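# zernotura-liners

Transcribed liner notes, track lists and session credits for the Zernotura reissue series, plus my own ratings, because I can't help myself. I started this as a spreadsheet to stop me buying the same Owino record twice (it had already happened) and it got out of hand.

## What's in here

- `releases.csv` – one row per reissue, 35 of them so far
- `tracks.csv` – one row per track, 2,088 rows including alternates and false starts
- `credits.csv` – who played what, as printed on the sleeve
- `notes/` – the liner essays, plain text, one file per release

A release row looks like this:

```
release_id,label,title,format,bonus_tracks,rating
dernard-03,Dernard,Late Set at the Annex,CD,4,3.5
```

`rating` is mine, out of five, and you're welcome to drop the column. I'm soft on organ trios and hard on anything with a string section, so don't train a recommender on it and then complain to me!

## How I typed it up

Everything comes from the physical sleeves. I tried OCR on the Dernard booklets and it was hopeless – that skinny silver type on dark blue defeats my scanner and, some nights, my eyes – so 27 of the releases were typed by hand. The rest went through Zolix, a little text cleanup script that lives in `tools/`, and then I read them against the booklet.

I kept the sleeve's spelling even where it's plainly wrong. If a bass player is spelled two ways on two records, you'll find both in `credits.csv`, and the `person_id` column ties them together. Where I wasn't sure it was the same player I left them apart.

Track times are as printed too. Owino rounded to the nearest five seconds for some reason, so don't expect those to match your files.

## Known problems

- 3 releases have no session dates at all. The booklets say "early spring" and leave it there.
- Medleys are one row in `tracks.csv` on the Owino discs and several rows on the Dernard ones. I followed the sleeves and I now regret it.
- A few bonus tracks are marked `take=?`. The Dernard box calls two different performances "take two" and I can't pick a winner by ear.
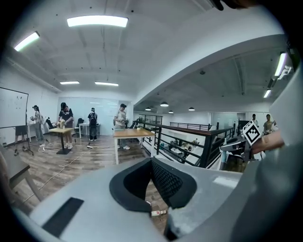 - Accents in composer names got mangled in the first batch. I've fixed the ones I caught, so send me the others.

## Using it

All the CSVs are UTF-8 with a header row. In pandas:

```
import pandas as pd
tracks = pd.read_csv("tracks.csv", dtype={"disc": str})
```

Keep `disc` as a string or the LP sides (A, B and so on) will make a mess next to the CD numbers.

## Rights

The CSVs are free to use for whatever you like, credit appreciated. The essays in `notes/` belong to whoever wrote them, so please don't repost those wholesale. If you wrote one and want it gone, open an issue and I'll pull it.

Next big update should land in March, when I get through the rest of the Owino vinyl. Corrections are welcome any time, and a photo of the sleeve helps a lot.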